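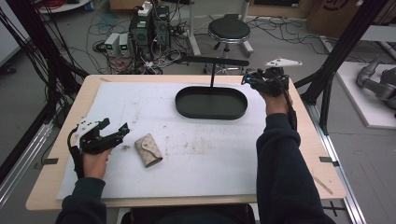 I have been thinking a good deal lately about cash, and about how few people still carry any. My own town has gone the way of most places. The bakery stopped taking it in February, the parking lot by the river went over to an app not long after, and the last coffee stand that kept a till drawer now has a little card reader taped to the counter with a note asking you to please be patient with it.

I don't want to be a crank about this. I pay by card for my groceries like everybody else, and I'm glad of it when I'm halfway through the checkout line with a melon under one arm. But I grew up with coins in a dish by the front door, and I miss what the dish did for us. If a kid came by selling raffle tickets, you reached into the dish. If my brother and I wanted ice cream, we asked, and we were told to take it from the dish, and we learned pretty fast what was left when we did. No one sat us down for a talk about money. We just saw it get low toward the end of the month and fill back up again.

Two summers ago I spent a while in Prikovska, a market town with one decent hotel and a bus out to Jetau, and it was there I first felt how much I'd lost the habit. The Saturday market ran almost entirely on small bills and change. I had a 500 note from the bank machine and nothing else, and I wanted two peaches. Well, you can imagine. The woman at the stall looked at the note and looked at me, and then she gave me the peaches and waved me off, and I spent the rest of the morning buying things I didn't need so I could break that note and go back and pay her. I've thought about those peaches more than I've thought about any hotel breakfast I ever had.

A card would have spared us both the trouble, I know that. It would also have been over in a second, and I wouldn't have gone back, and she wouldn't have picked me out a third peach when I did (I'm still a little proud of that peach).

My main worry, though, is for the people a card reader leaves out. Think of the older man who gets his pension in bills and likes to put it in envelopes, rent in one and heating in another. Think of a teenager with babysitting money, or a woman who is quietly setting a little aside and would rather it didn't show up on a statement. When a store hangs up its "card only" sign, it's telling all of those folks to shop someplace else, and in a small town there may not be a someplace else.
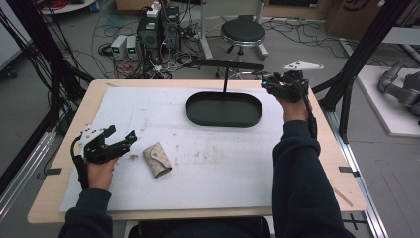
Stan wrote in after my last column to say I was being sentimental, and that if I'd ever had to cash out a register at the end of a 19-hour weekend I'd be singing another tune. He said his store lost money every month to miscounts and plain old theft, and that the bank charged him for every bag of coins he brought in. Fair enough, and I mean that. Handling cash is work, and it's mostly done by tired people after closing.

Still, I'd like us to meet somewhere in the middle. Keep one register open for cash, even if it's only in the mornings. Let the bank go easier on a small store with a sack of quarters. I hear that in Mornik the shops on the main street take turns at it, so there's always one place open where you can pay with what's in your pocket, and that strikes me as neighborly.

As for me, I've put a dish by the door again. It has mostly bus fare in it, and a button I keep meaning to sew back on.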